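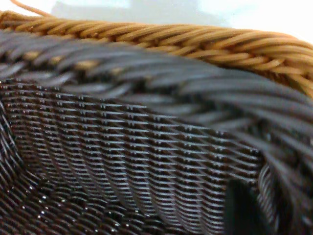
Dark basket, tan braided rim.

12th May

Up early, could not sleep past five. Rained until mid-morning so I did the seed order and the bills at the kitchen table. The water bill is up again. I paid it and wrote the amount on the calendar.

When it cleared I walked out to the beans. The first row at the Lilano end has come up well, the second is patchy. Something is eating the leaves, slugs I think. I put down boards to trap them and will turn them over tomorrow. The peas I sowed in March are at the top of the netting and I need to find the longer canes.

Drove to Anderau after lunch for potting mix and twine. They were out of the mix I like, so I bought three bags of the Jaton, which is coarser and full of bark. I will sieve it for the small pots and use it as is for the tomatoes. The road by the bridge is still down to one lane and I sat there a good while behind a milk truck.

Potted on the tomatoes until supper. Ran out of labels and wrote the last few on strips cut from a yogurt tub. The peppers can wait until the nights are warmer. It was down to 46 last night and they sulk if they go out too soon.

Soup and the end of the rye loaf. My knee is sore from the kneeling. Read some of the Lahtinen catalog and marked two currants I have no room for. Bed at ten, window open, rain starting again.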